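로봇팔 클램프 고정부가 조금씩 밀리는데 점검 순서를 알고 싶습니다

게시판: 소형 로봇 / 설치·정비
작성자: Workum

탁상용 로봇팔 한 대로 도형 맞추기 작업을 돌리고 있습니다. 작업대 가장자리에 알루미늄 프로파일을 대고, 팔의 베이스 옆을 클램프로 프로파일에 물려 놓은 구성입니다. 제어 프로그램은 사내에서 Telterano라고 부르는 자체 스크립트이고, 티칭한 위치를 그대로 재생하는 방식이라 비전 보정은 없습니다.

증상은 다음과 같습니다. 원점을 잡은 직후에는 블록을 집는 위치가 잘 맞습니다. 그런데 50회쯤에서 그리퍼가 블록 중심을 벗어나기 시작하고, 더 돌리면 큐브 윗면 구멍 가장자리에 블록이 걸립니다. 측정해 보니 집는 위치에서 2 mm가 어긋나 있었습니다. 원점을 다시 잡아도 오차가 그대로 남습니다.

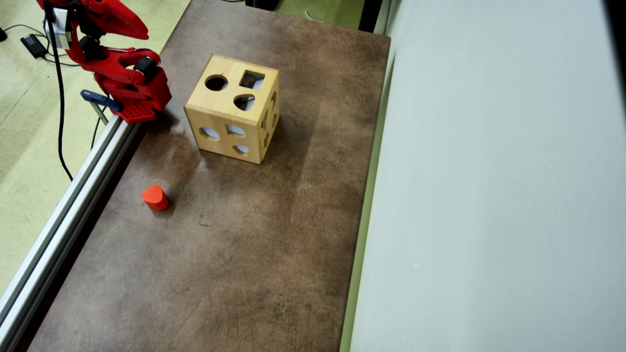 베이스 고정부와 작업대 배치. 큐브와 블록은 티칭 위치 부근.

지금까지 해 본 것은 서보 나사 재조임, 전원 어댑터 교체, 재생 속도 낮추기입니다. 속도를 낮추면 어긋나는 시점이 늦어지기는 하는데 없어지지는 않습니다. 팔의 누적 동작 횟수는 3,000회를 넘겼습니다. 서보 기어 마모로 보고 교체해야 하는지, 아니면 고정부부터 봐야 하는지 의견 부탁드립니다. 교체할 경우 재티칭을 전부 다시 해야 해서 가능하면 피하고 싶습니다.

Nwankwo
채택된 답변

원점을 다시 잡아도 오차가 남는다면 서보보다 고정부를 먼저 의심해야 합니다. 원점 복귀는 관절 각도만 맞춥니다. 베이스가 프로파일 위에서 움직였다면 관절값이 전부 정상이어도 끝단 위치는 틀어집니다. 속도를 낮췄을 때 증상이 늦게 나타나는 것도 가감속 반력이 줄었다고 보면 설명이 됩니다.

점검은 이 순서로 하십시오.

1. 전원을 내리고 팔을 접은 자세로 둡니다.
2. 프로파일 윗면에 클램프 양쪽 끝 위치를 금속 자와 가는 펜으로 표시합니다. 마스킹 테이프를 붙이고 그 위에 그으면 나중에 지우기 쉽습니다.
3. 베이스 플레이트를 손으로 잡고 좌우로 비틀어 유격을 봅니다. 팔 끝을 잡고 흔들면 관절 유격까지 섞여 들어와서 구분이 안 됩니다.
4. 클램프를 풀고 접촉면을 이소프로필알코올로 닦습니다. 프로파일 표면에 절삭유나 손기름이 남아 있는 경우가 많습니다.
5. 표시선에 맞춰 다시 물리고 같은 프로그램을 50회 돌린 뒤 표시선을 확인합니다.

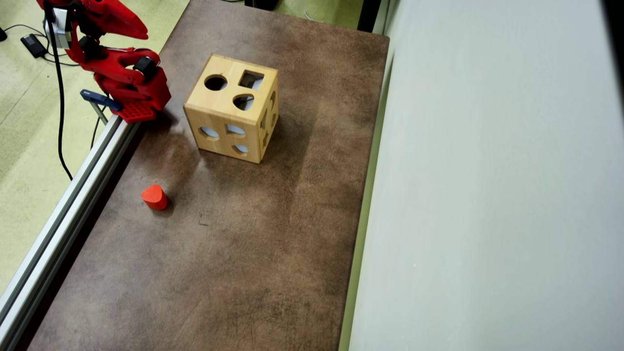 표시선이 벌어졌으면 원인은 클램프입니다. 접촉면에 얇은 고무 시트를 넣는 분들이 있는데 권하지 않습니다. 미끄러짐은 줄지만 고무가 눌리면서 베이스가 기울고, 정지할 때마다 팔 끝이 출렁입니다. T너트와 볼트로 베이스 플레이트를 프로파일에 직접 체결하고, 클램프는 보조로 남겨 두는 쪽이 낫습니다. 플레이트 구멍과 T너트 간격이 안 맞으면 중간에 어댑터판을 하나 끼우면 됩니다.

케이블도 같이 보십시오. 아래로 늘어뜨린 케이블은 여유가 부족하면 팔이 멀리 뻗을 때 당겨집니다. 가장 멀리 뻗는 자세에서도 느슨해야 하고, 베이스 근처 한 점에서 묶어 장력이 관절로 넘어가지 않게 하십시오.

표시선이 그대로인데 끝단만 어긋난다면 그때 서보를 봅니다. 관절을 하나씩 움직이면서 지령 각도와 읽은 각도의 차이를 기록하면 어느 축인지 나옵니다. 기어 유격은 한쪽으로 누적되지 않고 왕복 방향에 따라 값이 갈리는 형태로 나타납니다.

Gralanness

저는 비슷한 구성에서 원인이 그리퍼였습니다. 위 답변대로 고정부를 먼저 보시고, 이상이 없으면 참고하세요.

핑거가 출력물이면 체결 나사 자리가 눌려서 조금씩 벌어집니다. 두 핑거의 끝 높이가 다르면 물체를 집는 순간 한쪽이 먼저 닿아서 물체를 밀어내고, 결과만 보면 위치 오차와 똑같습니다. 작업물을 눈높이에 두고 핑거를 벌린 상태에서 천천히 닫아 보면 바로 확인됩니다.
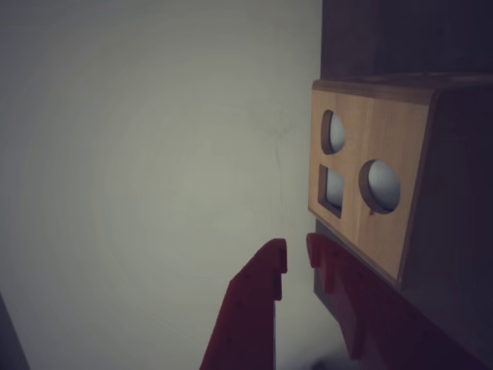 핑거 나사는 너무 세게 조이면 출력물이 갈라지니 와셔를 넣으세요. 저는 나사를 M3로 통일하고 16시간 가동마다 조임 상태를 확인합니다.

그리고 큐브는 고정하셨나요? 블록이 구멍에 걸린 채로 팔이 내려가면 큐브가 밀립니다. 그러면 다음 회차부터 다 틀어져요. 바닥에 미끄럼 방지 패드만 붙여도 많이 줄어듭니다.

Workum
작성자 댓글

표시선을 긋고 50회 돌려 봤습니다. 클램프가 프로파일 길이 방향으로 밀린 것이 맞습니다. 관절별 각도 차이는 기록해 봤는데 특이한 축이 없어서 서보 교체는 보류했습니다. T너트 체결로 바꿀 예정이고, 큐브는 고정하지 않은 상태였기 때문에 패드도 같이 붙이겠습니다. 어댑터판 두께만큼 베이스가 올라가는 부분은 Telterano에서 Z 오프셋으로 처리하면 되는지 확인 중입니다.

Nwankwo

직교 좌표로 저장한 티칭점이면 오프셋으로 됩니다. 관절값으로 저장했으면 안 되고, 집는 위치와 놓는 위치는 다시 찍어야 합니다.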